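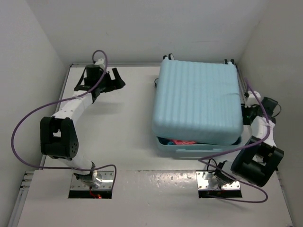

Clearing a Cable Snag Stop on a Two-Arm Cell

This page covers the stop we see most on the Skerkent cell when it handles luggage. One arm halts partway through a move, the controller logs fault 52, and the other arm holds its position. The usual cause is the purple cable catching on an elbow housing or on the suitcase.

Before you start

Press the stop button and wait for both arms to settle. Don't reach in while either arm is live, even if it has been still for a while. Don't pull on a cable to free it - a hard tug can damage the connector at the wrist, and you'll be chasing a second fault.

Step 1. Write down the fault

Note the fault number and which arm raised it. Fault 52 means the joint met more resistance than it was set for. Fault 499 is a lost signal, and for that one you should go to the Marino wiring page.

Step 2. Find the snag

Follow the cable by eye from the wrist to the base. Look at the elbow first, then the wrist, then the mounting plate. With a suitcase in the cell, check the casters and corners too. The case can end up at an angle, with its wheels close to a gripper.
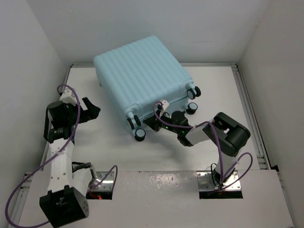
Suitcase turned diagonally, with the right gripper at the wheeled end.

Step 3. Free the cable

Support the arm with one hand before you release the brake. Move the elbow back the way it came until the cable hangs slack, then lift the cable clear. If the gripper is next to a caster, back the arm away before you touch the case.

Step 4. Check for damage

Look for flat spots, cuts or a loose plug. Replace the cable if you find any of these. Bretmont stocks the 400 mm lead under the name Torirari.

Step 5. Restart slowly

Reset the fault and run the move 3 times at low speed with the case out. Watch the loop at the elbow on each pass. Then put the case back and run it again.

If fault 52 comes back at the same point, leave the cell off and re-route the cable.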